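Tray cell at Arneck gets new finger pads and a new reference layout

The tray-laying cell of Mavau in Arneck is back in work after a stop in March, the company has told its customers. The cell fills serving trays for tea service, with cups on one side and napkins and snacks on the other, and it had begun to put the cups down too hard. During the stop the finger pads of the gripper were changed, the arm was measured again, and the layout which the machine follows was made new from the beginning.

The layout takes the most patience. Before any position is entered in the program, a tray is laid by hand on a low table, in ordinary daylight, and then laid again in a different order until the person is content with it. Only after this does the setter decide in which order the arm should work.

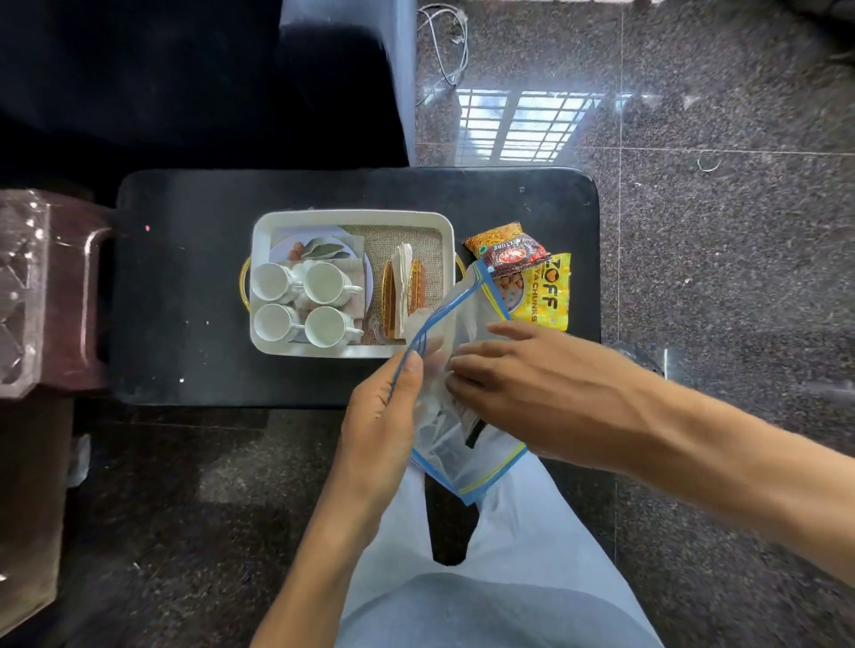
According to Dénes Veres, the cell itself was never really broken, and most of the complaints came from a layout that had been copied from tray to tray without being checked. He would have preferred to make a new one a year ago. He also asks that the old one is kept in the archive, so that the night shift can compare the two if something goes wrong.

The mechanical part of the work was quite short. The soft pads on the fingers had become smooth and shiny, and a cup could turn a little in the grip before it was released. The pads are sold in sets by Magagula and are held by small screws from behind. The old screws were not used again. When the new pads were on, the closing force was lowered step by step with a single cup, and then the cell made 100 test cycles without napkins and without packets.

After that came the napkins – these gave more trouble than the cups. Thin paper bends when the suction cup touches it, and two sheets often come up together. The vacuum line had a small leak at one fitting, which was found with soapy water. The fitting has been replaced, and the filter before it has been cleaned. It will now be cleaned every 900 trays. Before, it was done when somebody remembered it.

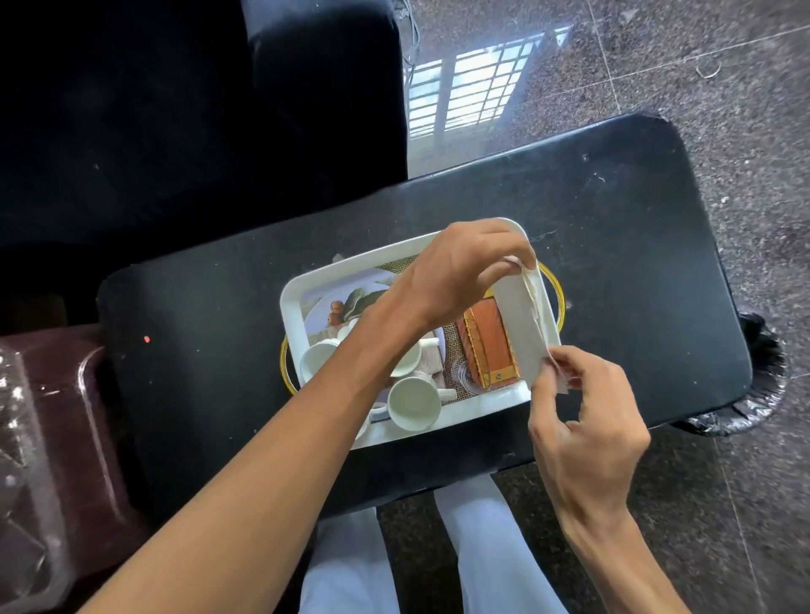 The height of the tray rim also had to be entered again. The old value was taken from a flatter tray, and for this reason the arm came in too low at the short sides, where the handles are. The setters have now given the handles a safety zone of their own. This makes each cycle longer by 2 seconds, and Mavau says that it accepts the loss.

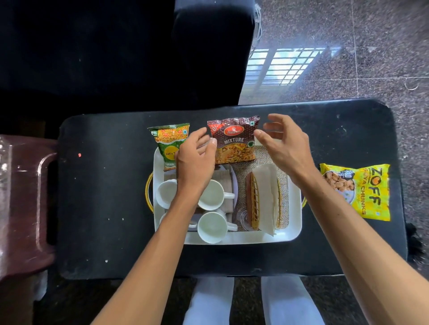
Packets are the last part of the programme, and they are not yet finished. They are soft, they change shape when they are pushed, and the camera over the cell reads the printing on them badly when the light is strong. In the layout made by hand the snack packets stand upright along the far edge of the tray, behind the cups and the jute mat, and this is difficult for a gripper that comes from above. The setters are trying a narrow support that holds a packet from the back while the fingers open. A packet like the yellow one of soya chunks which lies flat beside the tray, will be left out of the automatic cycle for the present and added by the operator.

A second cell of the same type is standing in Skostlow. It will get the same pads and the same filter interval, but its layout will be made separately, as the trays there have another size. The work in Skostlow is planned for 3 days, and during this time the trays will be filled by hand. Customers who order from Skostlow are asked to send their changes to the office in Arneck before noon.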